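Starkano gripper

The Starkano gripper is a hand-held, two-fingered gripper built at home and in a shared workshop, used for recording how a person picks up and moves household things. Plans were first put out in January by the Drerkau workshop. It is named after the older Starkano arm, with which it shares the finger shape and not much else.

Design

White body, pistol-style handle underneath, two curved black fingers at the front. Fingers turn on round hubs held with hex-socket screws, and close toward each other at the tips. Early builds had straight fingers. These were dropped after version two — thin cloth slipped out sideways.

Parts list runs to 68 items, most of them screws. Printing the body takes 17 hours on a small home printer, longer if the handle is done in the same run (not advised, the handle tends to lift at one corner). Drerkau also sells a bag of the screws and hubs for builders who dont want to hunt for them.

Use with cloth

Soft items are the usual test, as they change shape with every grip. Builders mostly work on a bed, which gives a wide flat surface at a handy height.
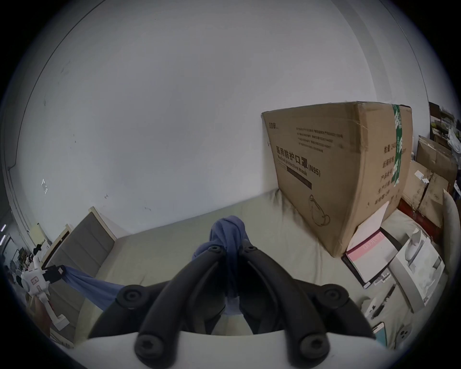

Blue cloth held between the fingertips of the gripper.

Common tasks are lifting, dragging, spreading and folding in half. The Pisharody list, a set of 40 short tasks shared among home builders, gives over more than half its entries to fabric of some kind. Scoring is loose. A fold counts if the edges meet within a thumb's width, though some groups are stricter.

Grip force comes from the user's own hand by way of the trigger, so no motor in the basic build. A motor version is described in the Dedeo notes but has seen little use — heavier, and the battery has to go somewhere. 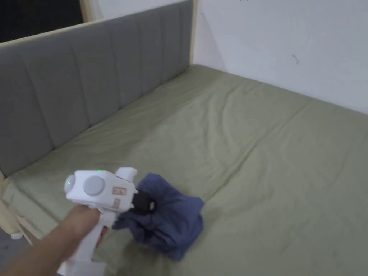

Weight is the most frequent complaint. Long sessions tire the wrist, and several builders have cut down the handle or moved the heavier parts back over the hand. The Dedeo notes suggest a break after every 17 tasks. Few keep to it.

Recordings

The shared Pisharody store held 3,877 recordings as of September 27, 2026. Quality varies. Older ones lack finger position and are kept seperately.

Known faults

Hub screws work loose, lower pair first. Thread lock helps. Fingertips wear smooth and need roughing up with sandpaper or replacing.

See also

Starkano arm
Dedeo notes
Pisharody list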